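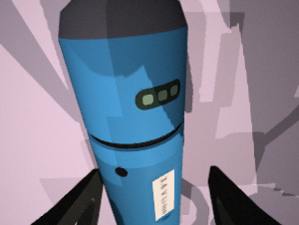 3 安装与首次使用

3.1 开工前
先看完本节再动手。螺丝别急着拧死,后面还要调。
需自备:水平尺、铅笔、6号内六角、抹布一块。
包装内:立柱两根、横梁、层板、配件袋。配件袋缺件找Stiline售后,报箱子侧面的批次号。

3.2 定位
1. 选实墙。石膏板墙不行,空心砖要换膨胀套,配件袋里没有,自己买。
2. 量高度。下孔离地90厘米,上孔离地133厘米。两边都量,地面不平的以高的一侧为准。
3. 铅笔画十字。水平尺靠一下,气泡居中再往下走。
4. 查管线。插座正上方、正下方不要打孔。

注意:厨房、卫生间墙里多半有水管,拿不准先问物业要图纸。

3.3 打孔、上柱
1. 钻头8毫米,孔深65毫米。钻头上缠圈胶带做记号,到了就停。
2. 清灰。孔里灰不吹干净,膨胀管会打滑。
3. 膨胀管敲到和墙面齐平。
4. 立柱对孔,箭头朝上。先上面螺丝,拧到七成,再下面。
5. 两根都上好,再量一次间距,应为80厘米。差一点没关系,立柱孔是长条的,可以左右推。
6. 拧紧。手感变硬就停,别用蛮力。

小心:电钻作业戴护目镜。小孩、宠物请出去。

3.4 装横梁和层板
1. 横梁两端挂钩卡进立柱,听到“咔”一声。没响就是没到位,取下来重新卡。
2. 层板从前往后推,有倒角的一面朝外。
3. 背面锁扣往下压。左右各一个,别漏。
4. 用手往下按层板中间,晃不晃。晃的话回到3.3第6步,再紧一遍。

说明:旧款Flivitz横梁没有锁扣,改用自带的短螺丝,两边都要上。新旧横梁不能混装。

3.5 放东西
装好当天先空着,隔一夜再检查螺丝。
重的放下层,靠立柱。玻璃器皿不要堆边上。
不要坐,不要踩,不要挂沙袋(真有客户挂过)。
总重超过80公斤,保修失效。

3.6 常见情况
层板推不进去:多半是立柱没垂直。松开下面螺丝,扶正,再拧。
锁扣压不下去:层板没推到底,或者装反了。
墙面掉灰:孔打大了。换大一号膨胀管,不要塞牙签凑和。
有异响:头几天正常。一直响,请检察横梁挂钩。
表面划伤:配件袋里有补色笔,薄薄涂,干了再涂第二遍。

3.7 保养
湿布擦,再干布擦。不用钢丝球,不用含氯清洁剂。
每半年紧一次螺丝。潮湿地区六月前后多查一次,重点看下孔有没有锈。
拆下来搬家的话,膨胀管留在墙里,新家另配。配件可在Paewai门店买,带上旧件比对,型号写在横梁内侧。

安装服务另收费,预约找Noemí Cuevas,上午打电话容易通。
墙体承重问题由Ezequiel Galindo答复,请先准备好墙面照片和孔位尺寸。

下一节:4 加装抽屉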